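On the counter, please

July 6, 2023 | By the kitchen columnist, Andavbridge

I have cooked in the same small kitchen for 18 years, and I'm now a complete convert to keeping things out where I can reach them!

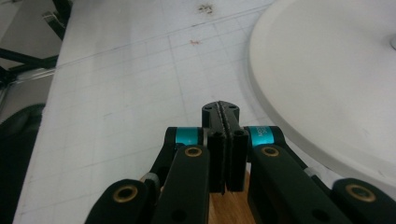

Two pads, nearly touching.

A mug tree is the best of it. Six arms, one pole, and a whole cupboard shelf set free.

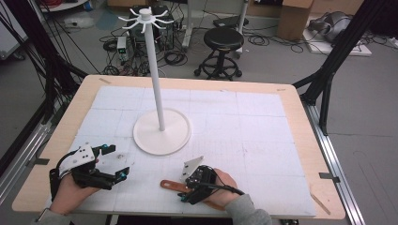
The white mug tree, with all six arms free.

People say it gathers dust -- well, so does a shelf. What matters to me is a good flat base, 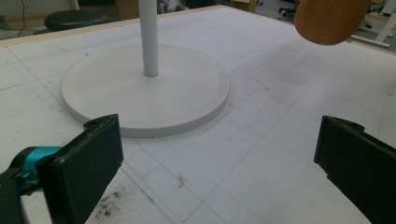 and a wide one if your mugs are as heavy as mine. Then hang up the spatula too. Mine lived in a drawer for years, poor thing.

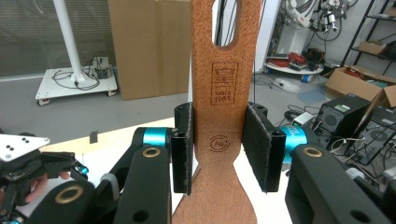

Photo: Ridine

A slot in the handle and a nail in the wall -- lovely.

Contact | © 2023 Dunent | Back to top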